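Skukumitz Homes: where we are with the Casado Street duplex
Progress report for December, to Esko Lappalainen at Bromano Lending
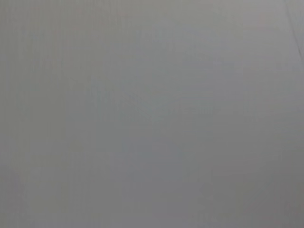
Hi Esko! You asked for the short version this time, so I'm going to try, but you know me. The big news is that the upstairs unit is rented. The lease is signed, the deposit is in the bank, and the new tenants get their keys on Sunday. They're a couple moving over from the other side of the river, both working at the hospital, and they liked the place enough to ask if they could stay 2 years instead of one. I said yes before they finished the sentence.

The downstairs unit is slower going. You'll remember we budgeted for a new bathroom and left the kitchen alone. Well, the plumber opened up the bathroom wall and the supply lines on the kitchen side were in bad shape too, so we did the whole run while the wall was open. It came out of contingency, and we've now used 70 percent of that pot. I don't love that number with the floors still to go, but the expensive surprises in an old house are usually in the pipes and the wiring, and both of those are done and signed off by the city inspector. (She was very nice about the basement stairs. We do have to add a handrail.)

Floors are next. Dorotano Flooring came out to measure and their quote was lower than the one in our original packet, mainly because we're refinishing the front room and hallway and only putting new material in the two bedrooms. They can start as soon as the painters are out. The painters say three more working days. I'm planning on four.

On the listing side, I've held off advertising downstairs. I tried listing upstairs early, back in the fall, and spent a whole month answering emails from people who wanted to move in right away and couldn't. We had 3 serious applications once it was really ready, so I'm going to do the same thing again: finish, clean, list, show. I've already got a couple of names from the upstairs showings who asked to be called when the other half opens up, and I'll start with them.

Rent for upstairs came in at what we projected, with water included and heat paid by the tenants. I still think we can get a little more for downstairs because of the yard and the second parking spot, but please leave the projection where it is for now. I'd like to hear what people say at the showings first.

Insurance: the builder's policy needs to switch over to a regular landlord policy once both units are occupied. The agent sent me the forms and they're sitting on my desk under the tile samples. I'll get them to you this week, along with the updated draw request and the inspector's sign-off.

Things I need from you: an okay on moving the money we saved on flooring back into contingency, and a release of the next draw once you've looked over the plumbing invoice. It's the long one with the two change orders stapled to it. If anything on there looks odd, call me before noon, I'm usually at the house after that and reception in that basement is terrible.

Come by and see upstairs before the keys go out if you can. The light in the back bedroom in the morning is so good!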